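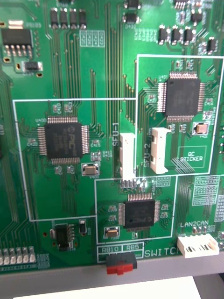 Backyard Bird Care: Household Tips for Feeders, Water and Nest Boxes

The following guidance is published by the Bettencourt Bird Society for members and for the general public. It covers the care of feeding equipment at home and the storage of seed. Readers outside the Udholm area should check local rules on feeding wildlife before they begin.

Cleaning feeders

Seed feeders should be emptied and washed every two weeks, and every week in wet weather. Take the feeder apart completely. Brush out old seed and droppings over a trash can, then wash each part in hot, soapy water using a bottle brush kept for this purpose only. Rinse well.

After washing, soak the parts for ten minutes in a mixture of one part household bleach to nine parts water. Wear rubber gloves and work outdoors or near an open window. Never mix bleach with any other cleaner. Rinse again until no smell remains, and let every part dry fully before refilling. Damp seed forms a crust at the bottom of a tube feeder and will spoil the fresh seed poured on top of it.

Feeding equipment should not be washed in a sink where food is prepared. A bucket on the porch is sufficient.

Storing seed

Keep seed in a metal can with a tight lid, raised off the floor on bricks or a shelf. Plastic tubs are acceptable indoors but will be chewed by mice in a garage or shed. A household with two feeders should buy no more than 20 pounds at a time in summer, when moths breed quickly in warm seed. Larger bags may be bought from late fall onward.

Use old seed before opening new. Seed that smells sour, clumps together or shows webbing should be bagged and put out with the trash. It should not be spread on the ground.

Suet

Plain suet softens in warm weather and may coat the feathers of visiting birds. Take suet cages down when afternoon temperatures are expected to stay high, and return them in the fall. Spare cakes keep well in the freezer. Joaquim Carrilho, who maintains the feeding station at the Society's Bettencourt garden, recommends cutting each cake in half while it is still frozen, so that less is lost if the weather turns. 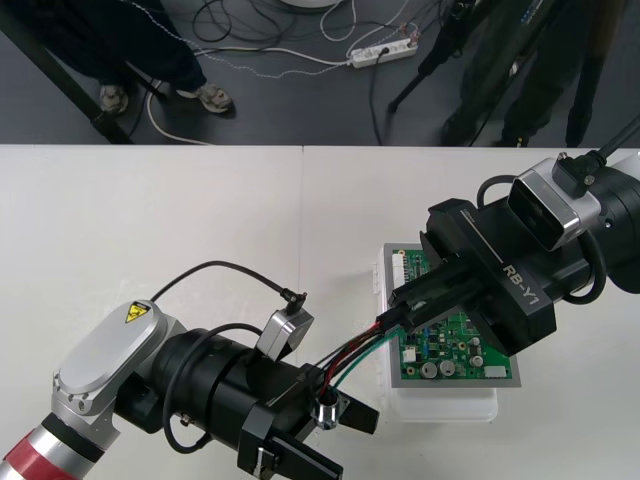 Suet cages collect grease in the corners of the wire. Scrape them with a wooden stick, soak them in very hot water with dish soap, and finish with an old toothbrush. Hang them in the shade, preferably against a tree trunk or a tail board, where woodpeckers can brace themselves while they eat.

Bird baths

Change the water every day or two. A shallow basin with a rough surface is best, and the water should be no deeper than two inches at the center. Where the basin is glazed and slippery, place flat stones in it to give a foothold. Green film may be removed with a stiff brush and plain water. For heavier buildup, cover the basin with old towels soaked in white vinegar, leave it for an hour, and then scrub and rinse thoroughly. Cover the bath or stay nearby while the vinegar is in use.

In freezing weather, pour warm water over the ice to loosen it. Do not add salt, antifreeze or glycerin under any circumstances.

Nest boxes

Boxes should be cleaned out once the last brood has left and checked again in February, before birds begin to look for sites. Confirm that a box is no longer in use before opening it. Wear gloves and a dust mask, lift the old nest into a bag, and brush the corners clean. Clear the drainage holes with a nail. Tighten loose screws and replace any that have rusted.

The inside of a box should be left unpainted. Perches are not needed and should be removed where fitted, as they help predators reach the entrance.

Windows

Feeders are best placed within three feet of a window or well beyond thirty. Dots or cords on the outside of the glass, spaced two inches apart, will reduce collisions further. A single hawk sticker has little effect.

Questions and printed copies

Members may request the printed leaflet, of which 2,000 copies are held at the Society's office. Schools and libraries may order up to 200 without charge. Requests should be addressed to Beatriz Tavares, Household Guidance, and should state the number required and a mailing address. The office is open from 9 a.m. to noon.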